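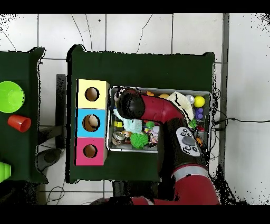 Vol. 6, Issue 15

Flasby Toy Library Opens Second Branch in September

FLASBY, 2026-04-19. The Flasby Toy Library will open a second branch in September on the ground floor of the former Dikuditz shoe store on Sarkar Street. Families will be able to borrow toys, puzzles and board games there six days a week.

The new branch will start with over 3,000 items, most of them moved from storage at the Drititz Road location. Members may take home up to six items at a time and keep them for 20 days. A household membership costs $15 a year and is good at both branches.

"Parents on the east side have been asking for this for a long time," said Nusrat Haque, director of the library. "The bus ride to Drititz Road is a lot to manage with a stroller and a bag of blocks."

The Drititz Road location will keep its current hours. Returns will be accepted at either branch.

Donations of clean toys in working order can be dropped off at Drititz Road during open hours. The library does not accept car seats, cribs or bike helmets.

Media contact: Nusrat Haque, Flasby Toy Library, Drititz Road, Flasby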